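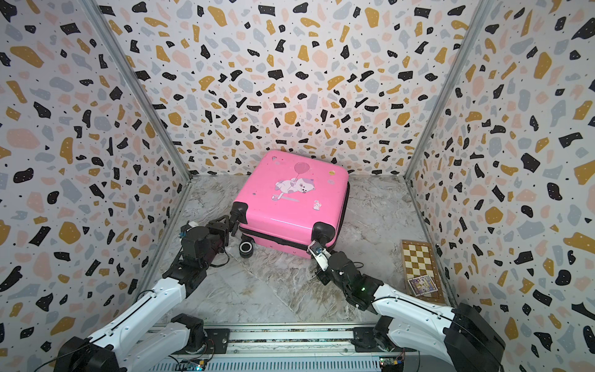

Two arms at the wheels of a pink suitcase, in our Ilero workspace.

Call for participants: open day at the Trulix robot lab

We are looking for 40 people who would like to spend an afternoon with our robots and tell us what they think of them. The open day is on Monday, October 11, 2021, in the Movier building, second floor. You do not need any technical knowledge. If you have packed a suitcase or carried one up the stairs, you already know more about luggage than our software does.

The Ilero project studies how a pair of robot arms can handle bulky household things. We have worked on suitcases since August. A hard shell is smooth and gives the grippers very little to hold, so we are now interested in the wheels, and this is the work we will demonstrate.

What you will do

Visitors come in groups, and each visit takes 60 minutes. First you will watch a demonstration with a suitcase. Then you may sit at the control station and move the arms yourself, with one of our team beside you. After this we ask you to fill in a short questionnaire of 3 pages. We would like to know which movements of the arms looked clear to you and which ones made you nervous. Please write also the unfriendly opinions, they are useful for us.

Who can take part

You should be 16 years or older. Participants under 18 need a form signed by a parent or guardian, which we will send by email. You should be able to read and write English at an everyday level. The lab can be reached by elevator and the control station has a chair with adjustable height. If you need another arrangement, please mention it when you apply.

What you receive

Each participant receives a gift card of 20 dollars and a coffee or tea in the Chávez room, where the groups will meet. We cannot pay for parking or travel.

How to apply

Send a short email to the open day coordinator, Yoshinori Sakai, with your name, your age and the part of the afternoon you prefer (early or late). Please write "Ilero visit" in the subject line. Applications are taken in the order they arrive, and you will have an answer within 2 working days. If all places are filled, we will keep your name on a waiting list, unless you tell us that you do not want this.

Please wear closed shoes and leave large bags in the cloakroom at the entrance.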